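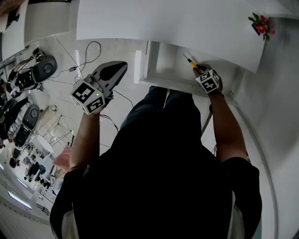 Brodstead Pop-Up Training Goal, 16 x 7 ft

Ships flat in two bags. In stock.

I coach girls' soccer, under-twelves mostly, and I've sold training gear out of the Anundale shop long enough to have strong feelings about goals. I've owned the heavy steel kind, the PVC kind that goes yellow and snaps in the cold, and the springy kind that folds into a disc and then refuses to be a disc ever again. The Brodstead is the one I use with my own team, so I'm going to tell you about it the way I'd tell another parent on the sideline, and you can skip down to the specs if you're in a hurry.

First, what it is. You get a sectioned steel base, fiberglass uprights and crossbar, and a knotless net that goes on like a pillowcase. The base is the clever part. It sits flat on the ground and bends the poles into tension, so the crossbar stays up without a center post. You can kick a ball hard into the corner and the whole frame flexes and comes back. I've had a kid run straight into the upright chasing a rebound and both parties were fine (she scored, too).

Setting it up

The label says three minutes for two people. I can do it in that now, but my first time was a good deal longer and involved some words I wouldn't use in front of the team. The trick is the order. Lay out the base first, all of it, and push each section in until the button clicks. Then build the uprights and crossbar as one long wobbly line on the grass. Slide the net sleeve over that while it's still flat. Only then bend it up into the base. If you put the poles up first and try to get the net on afterward, you'll be standing on a cooler reaching over your head and you'll hate me.

The sections are color banded: blue for the base, red for uprights, yellow for the crossbar. After a season in the mud the bands get hard to read, so I wrapped mine again with electrical tape. Any hardware store tape is fine.

By yourself it's doable. Put one end of the crossbar against something that won't move, a fence post or a parked car's tire, and walk the other end up. Go slowly on a windy day.

What it's like to play on

Sixteen feet wide is a nice size for small-sided games. It's big enough that the girls who like to shoot from far out will get some reward for it, and small enough that a nine-year-old in goal doesn't feel like she's guarding a barn. For finishing drills I put it at one end and a pair of pop-up minis at the other and let them play three against three, which gets everybody about a hundred times more touches than standing in a line waiting for a turn. I can't say enough about getting rid of lines!

The net has good depth at the bottom, so low shots stay in. High shots drop down the back and roll out toward you now and then. The mesh is tight enough for a size 3 ball, and I've used it with futsal balls as well with no trouble.

It does ring a little when somebody hits the crossbar. The kids love that. They now aim for the crossbar on purpose, and I've given up.

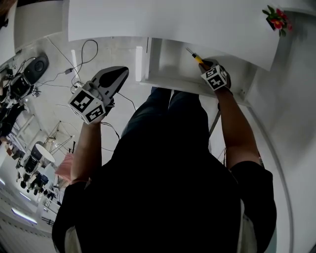 Keeping it on the ground

Please anchor it. I know it feels light, and I know it's tempting to skip this part for a quick practice, but any goal can tip if somebody hangs on it or the wind gets under the net. The Brodstead comes with six steel pegs for grass. They're okay. On soft ground after rain I'd want something longer, and we sell the Worstead auger pegs for that, which screw in and do not come out until you tell them to. On turf or a gym floor you can't peg anything, so use the sandbag saddles over the back bar, one on each side and one in the middle. Fill them with sand, not gravel. Gravel finds its way out.

And no hanging on the crossbar, ever. I make the whole team do a lap if I see it. Take it down or lay it flat when you leave the field, too.

Carrying and storing

There are two bags, one for the base and poles and one for the net. All together it weighs 48 pounds, and most of that is in the base bag. I can get it from the parking lot to the far field in one trip if I'm not also carrying the ball bag, the cones, the water, and somebody's forgotten shin guards, so in practice it's two trips. The long bag is 50 inches and fits across the back seat of a small sedan. It goes in the trunk of mine only with one seat folded.

Dry the net before you put it away for any length of time. I hang mine over the garage door track. The bags have mesh panels, but a damp net left in there from June until August will come out smelling like a pond, and I speak from experience. A wipe with an old towel is enough for the base. Every so often put a drop of oil on the click buttons.

What I don't love

The zippers. The one on the long bag gave out on my first set after a season and a half. Brodstead has since gone to a heavier zipper and I haven't had one back, but be gentle with it and don't try to zip it over a pole that isn't all the way in.

The net sleeve is white, and it stays white for exactly one practice.

It's also not a match goal. Some leagues will accept it for the younger age groups and some won't, so ask yours before you spend the money. If you need something that stays out all year in the weather, this isn't it either, and you should look at the Oral welded aluminum goals on our other page. They cost a lot more and you'll need a trailer, but they'll outlast all of us.

From people who bought one

Pejman Khosravi, who runs a Sunday men's league, wrote to say: "We are not gentle. Eleven grown men a side, bad tempers, worse shooting. Two goals have lasted two seasons and I've replaced one net clip. My only complaint is that the instructions are printed too small for anybody over forty."

He's right about the instructions. I now put a large-print sheet in every box that leaves the shop.

Nicanor Maldonado bought the 12-foot version for the backyard and traded up: "My son outgrew the smaller one in a summer. The 16 takes up most of the lawn but he's out there every night until dark. The base has left a line in the grass, so move it around."

Yes, do move it around. Mine has its own brown rectangle behind the garage.

Specs

Opening: 16 ft wide by 7 ft high
Depth at base: 3 ft 6 in
Base: powder-coated steel, sectioned
Poles: fiberglass, shock-corded
Net: knotless polyester, white
Weight with bags: 48 lb
Packed length: 50 in
In the box: base, poles, net, 11 net clips (one is a spare), six ground pegs, two carry bags, instructions
Warranty: one year on base and poles, 90 days on net and bags

Sizes and prices

12 x 6 ft: $189
16 x 7 ft: $239
Pair of 16 x 7 ft: $449
Replacement net, either size: $42
Worstead auger pegs, set of four: $28
Sandbag saddles, set of three, unfilled: $36

Teams and schools, email me before you order more than one pair. I can usually do something on the shipping, and I'd rather send a pallet than a pile of loose bags that arrive on different days.

Questions I get a lot

Can I leave it up overnight? In a backyard, pegged down, on a calm night, sure. I do. At a public field I wouldn't.

Will the 12-foot net fit the 16-foot frame? No. People try. It'll stretch almost far enough to fool you and then pull the uprights in.

Can I buy a single pole? Yes, and you don't have to buy the whole set. Tell me which color band it has and whether it's the end piece with the cap or one of the plain ones. I keep nearly all of them on the shelf.

Is it okay for a gym? The base has rubber feet on the underside, and I've had no complaints about marks on hardwood. Check that the feet are all there before you slide it. Better yet, lift it.

Does it work for lacrosse or field hockey? The net will stop a lacrosse ball for a while. I wouldn't. A hard ball on a fiberglass pole is a bad match, and the warranty doesn't cover it.

Do you take returns? Thirty days, as long as it's clean and the parts are all in the bag. If it's got grass on it I'll still probably take it, but I'll grumble and there's a $15 cleaning fee.

Can I see one before I buy? There's one set up in the side yard at the Anundale shop most days when it's not pouring. Bring a kid and a ball and take some shots. Park on the street side, please, the lot gets tight once the bakery opens.

Prices and stock checked Saturday, June 29, 2019. The 12-foot goals are running low and the next delivery is due in August.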